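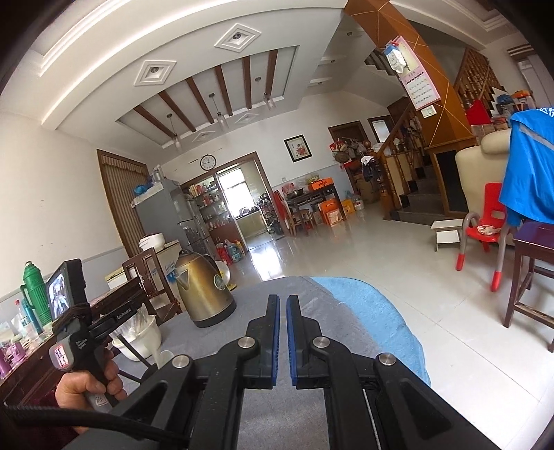 Who may use the electric kettle in the shared kitchen?
Any resident or registered guest may use it at any hour, provided it is emptied after use and left standing on the table.

CORRIGAN HOUSE RESIDENTS' ASSOCIATION
Minutes of the January meeting, shared kitchen and dining area

The meeting was called to order at 7:10 p.m. with Nuria Tamiru presiding. The minutes of the previous meeting were approved with one correction: the supplier of cleaning products is Nilico, and the name had been misspelled.

1. Kettle and rice cooker
Residents asked whether the rice cooker should remain on top of the chest freezer. It was noted that the freezer cannot be opened while the cooker is there. Moved and seconded that the cooker be stored on the freezer and set down on the table before the freezer is opened. Carried. A request for a second kettle was deferred.

2. Thermoses and bottles
The wooden cabinet is to be used for thermoses and drinking bottles in regular use. Owners are asked to label them by the end of the month. Unlabeled items will be moved to Room 808 and held there for collection.

3. Trash
The white bucket will continue to serve as the table bin and must be lined at all times. The chair proposed that whoever fills the bag replaces it. Agreed. Large trash goes directly to the outside containers — residents were reminded of this in the fall as well.

4. Refrigerator and shelves
Discussion of the blue bags on top of the refrigerator. Two members wished them removed; others considered the space useful. No motion was made. Jars on the glass shelves are to be checked and old contents thrown out before the next meeting.

5. Expenses
Approved: $400 for table cloths and kitchen supplies from Prunder. The Flavik quote of $1,000 for repainting the cabinet was declined. The kitchen reserve remains at $500.

6. Other business
A question on quiet hours was referred to the house manager.

The meeting adjourned at 8:25 p.m.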